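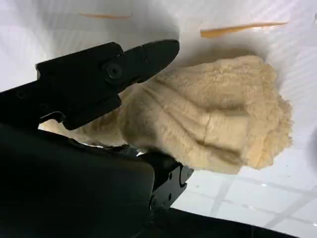 Grudutico workplace data
Maintainer: Stevens, floor systems lead, Wustthorpe site

README

This folder holds the wrist camera recordings from the sorting bench at Wustthorpe, where a gripper arm now does part of the soft goods handling that used to be done by hand. It is shared with staff at Wustthorpe and with the Pumano project, which trains the pick model.

Contents

clips/ holds 66 recordings, one per pick attempt
labels/ holds one text file per clip
notes/ holds shift comments, typed up as written

Of the 66 clips, 42 are labelled "held" and the rest "dropped" or "unclear". Labels were entered by bench staff at the end of each shift. Where two people disagreed the clip was marked unclear and left that way.

What is recorded

The camera sits near the gripper and looks along the jaws. Much of the view is black housing. Fleecy, cream-coloured pieces bunch up when pinched, and the fibres can hide the tip of the upper jaw, so contact points are not labelled. Pale pieces on the white surface also lose their outline in bright light. No audio is kept. Clips with a hand or face in view were deleted before sharing.

What changed at the bench

The bench had 7 people on rotation before January and still has 7. Two of them now mind the arm each shift: they clear failed picks, enter labels and stop the arm when the pile tangles. The others do grading and repairs. Several notes say wrists are less sore. Several also say minding the arm is dull and that the stop button is too far from the stool. The button has not been moved yet.

Pick counts are not linked to names or rosters and must not be used to assess anyone's work. This was agreed with staff before recording started.

Known problems

Labels from the first two shifts used "ok" for "held". These have not been corrected.
Some clips start late and miss the approach.
Out-of-focus material on the surface is not labelled.

Requests to have a clip or note removed go to the maintainer.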